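Jul 25, 2024 – Cosia bench, wrist camera alignment and grasp planner check

**Purpose.** To confirm that the Skolleck planner selects the same approach axis from the wrist view and from the fixed view when the target lies on the patterned plate. The planner was last checked on this bench in December, before the segmentation module was replaced.

**Wrist view, target on the dark surface.** The floral pattern is the principal concern. Pale blossoms near the target were merged into its mask by the old module. 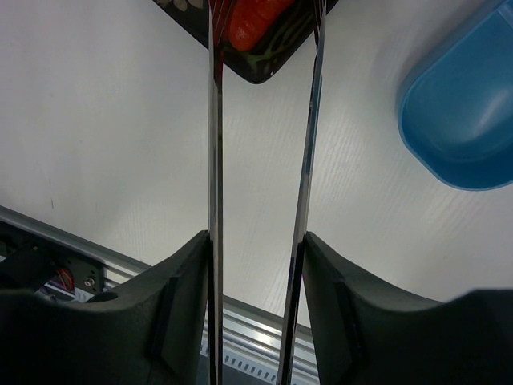 Orange target between the fingers, reddish reflection on the left blade.

The reflection shall be treated as part of the gripper. Pettigrew currently applies a static finger mask, and the mask margin is now set to 3 pixels on each side.

**Fixed view.** Both arms are in view over the plate, with several orange pieces between the grippers. The right upper link passes over part of the light blue bowl, so the bowl pose should be taken from a wrist camera where one is available.
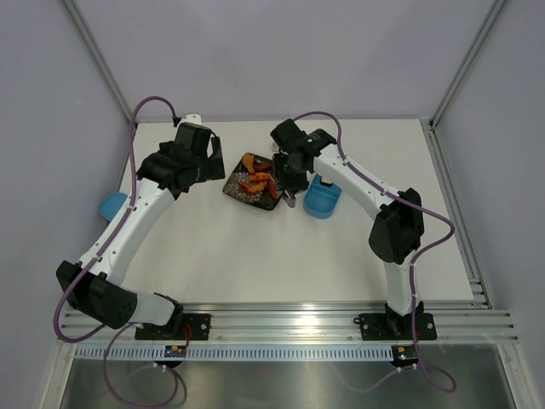

### Container check

The same finger mask was applied with the target against blue. Color separation is much easier in this case. The left edge of the target is hidden behind the blade, and the centroid must be corrected for the hidden portion before it is passed to Skolleck.
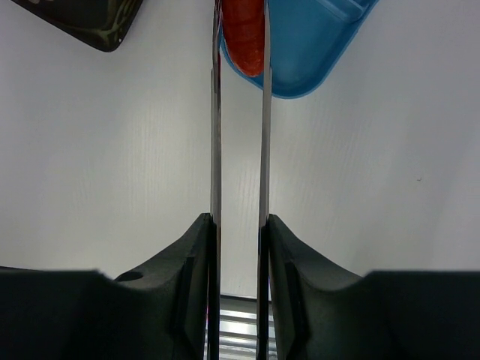 *Kenji Rosenthal*

Planner settings for this entry: 100 candidate grasps per request, random seed 19. The Flaken log viewer drops the seed from its summary page – consult the raw log instead.

One further case requires a rule. When only the lower end of the target is inside the image, the fitted axis is unreliable and the planner should request a new viewpoint. 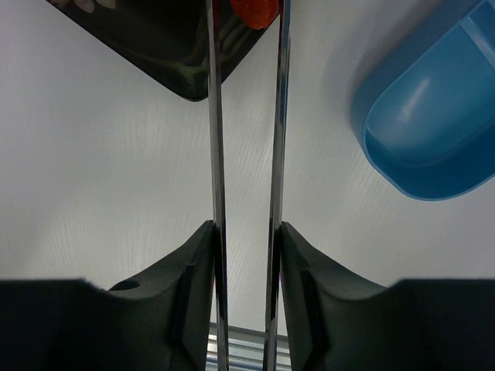
### Open items

- Dolores Kincaid to review the partial-target rule before it is merged.
- Replace the static finger mask with one computed from the gripper opening.
- Add the patterned plate to the regression set.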